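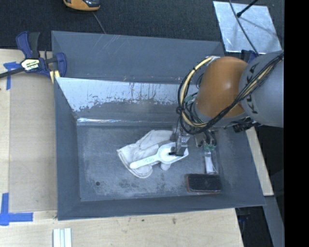

1/ ok so I promised a few people the full story of why our bin picking cell was down for 11 days, and I finally have a coffee and a free hour, so let's go. Nobody got hurt. I'm putting that up top so my mom can stop reading here.

2/ Quick background: I do the picking side of a project called Fusis, at a small shop named Camwood. One arm, one gray bin, one gripper, and a pile of random stuff the arm is supposed to grab and move. The cell is called Trader. I didn't name it, please don't ask me about crypto.

3/ We were doing an endurance run. The goal was 1,000 picks with no human touching anything. Simple stuff in the bin, a plastic scoop, a work glove, a little black block and so on. Reset, pick, place, repeat. Very glamorous work, let me tell you.

4/ If you've never tried to make a robot pick up a glove: do not. A glove has no shape. It has whatever shape it landed in. A scoop is easier, except when the scoop lands ON the glove, and then you've got a hard white thing on a floppy off-white thing and the camera has opinions.

5/ Our camera's opinion, pretty often, was that they were one object. Some weird white scoop with fingers. It would plan a perfectly nice grasp on the scoop, squeeze, lift, and up comes a pinch of glove too.

6/ Most of the time that's fine! The glove slides off, falls back in the bin, the run keeps going. We'd seen it happen plenty and we all kind of filed it under "cute." I even had a clip of it set as my status picture for a while. I have since changed my status picture.

7/ Pick 40 of the big run. Scoop on glove. The gripper closes, lifts, and this time the glove doesn't let go. It's pinched at a fingertip and it swings under the gripper all the way up and over to the drop spot. Gripper opens, scoop drops. Glove stays on. A bit of the fabric had worked its way in between the moving parts.

8/ So now the arm thinks its hand is empty and it heads back to the bin with a glove dangling off it. The camera looks down, sees glove, and says great, there's a glove, go get it. It tries to pick up the glove it is already wearing. Down it goes into the bin floor.

9/ The force limit tripped, which is its job, and the arm stopped a hair off the floor. Loud-ish thunk. I was sitting right there with a bagel.

10/ Now the part I've been putting off typing. The screen had a big yellow banner that said PAUSED. I read PAUSED, I put down the bagel, I walked over, and I reached into the bin and started tugging on the glove.

11/ PAUSED in our software was not a stop. I need to be super clear that this was OUR software, a screen we wrote ourselves, and the arm's own safety stuff did what we'd set it up to do. PAUSED meant the job script was waiting. It was waiting for the force reading to settle back down to normal.

12/ And what does the force reading do when a helpful idiot pulls the glove loose?

13/ Yep. It settled, and the script went "oh good, all clear" and started its retry move. With my hand in the bin.

14/ It was a slow move, because retries run slow, and it was going up and away from me. I yanked my arm back and hit the rim hard enough to get a bruise, so I guess technically somebody got a bruise. Mom, if you're still here, it was a small bruise.

15/ King-fai Mok was at the next bench and hit the red button before I'd even made a noise. Then he said, very quietly, "what did the screen say?" and I said paused, and he said "huh." Worst huh of my career so far.

16/ We left everything where it was, powered it down, locked it out and called Ionuț Neagu, who handles safety for both of our sites (us and the folks over at Heywood). He drove over that afternoon. He asked me to stand where I'd stood and tell him every step out loud. It's a really awkward thing to do and I'd recommend it to everyone.

17/ Things I found out I'd been doing for months without noticing: I walk up on the side where the red button is out of reach. I go in with my right hand, which puts my shoulder between me and the screen, so if the banner changes I can't see it. And I had never once used the key switch to clear a jam. Not once!! It's right there!!

18/ People keep asking me "wasn't there a fence." There's a light curtain. It was muted. We'd muted it back when we were setting up the bin clamps and reaching in every minute or so, and there was supposed to be a step to turn it back on before any unattended run. The step was in a doc. The doc was in a folder. You know the folder.

19/ So if you like counting layers: the curtain was off, the word on the screen was wrong, and the script restarted itself with no person saying go. Any one of those being right and this is a boring jam that I'd never have posted about.

20/ The fixes, for those of you who build these things. The banner is gone. We have RUNNING, WAITING (MAY MOVE), and STOPPED. WAITING is red now and it flashes. Ionuț wanted it ugly and King-fai made it so ugly. It looks like a mattress sale.

21/ No more auto retry after a force trip, period. Force trip means full stop, and a person has to go to the panel outside the curtain and press reset. Yes, this kills the whole "no human touching anything" idea for the endurance run. I argued about that for maybe a minute and then I looked at my bruise.

22/ The curtain can't be muted from software anymore. It takes a key, there are 2 keys, and when one's in the lock the arm only moves at crawl speed. Trader also won't start an auto run with a key in. This took the longest, because we had to wait on a part and then rewire, and then test every bit of it with Ionuț watching over our shoulders with a clipboard.

23/ And we finally did something about the glove. After every drop the arm now goes up to a spot in front of the camera and shows its fingertips. If there's anything there that isn't fingertip, it stops. It adds time to every cycle and I love it. It looks like a kid showing you they washed their hands.

24/ We also checked the cable loop while everything was apart. When the arm drove down with the glove on, I was worried the cables had been tugged somewhere they shouldn't. They were fine, but one tie near the wrist was rubbing, so we replaced it. No connection to the fault, just one of those things you find with the power off.

25/ Somebody's already asked in the replies so: no, the bin didn't get wrecked by this. It's been scuffed up forever. That bin has lived a life. The clamps held too, and I checked against the tape marks on the table and it hadn't budged.

26/ The test I'm happiest about: King-fai stuffed the glove in the gripper by hand (locked out, key in his pocket, he made me watch him do it), then we cleared the area and started a run. Arm goes up, shows its hand, STOPPED. We did it with the glove folded, with the glove by one finger, and with a bit of thread. It missed the thread. It caught everything else.

27/ The thread one is still open. I don't love that. A thread probably can't fool the picker into thinking there's a whole glove in the bin, but "probably" is the same word I'd have used about gloves back in January, so it stays on the list.

28/ What I'd ask you to do, if you've got a cell like ours: go trip a fault on purpose, stand back behind the curtain, and watch what happens when the fault clears. Just watch. Find out if it starts up by itself. I'd worked next to that thing all year and I could not have told you.

29/ Then read every word on your screen like you've never seen a robot before and you're holding a bagel.

30/ We started the big run over this morning. It's at pick 2 because I keep stopping it to look at things. King-fai has asked me to please go sit down. Will post when we get past 40.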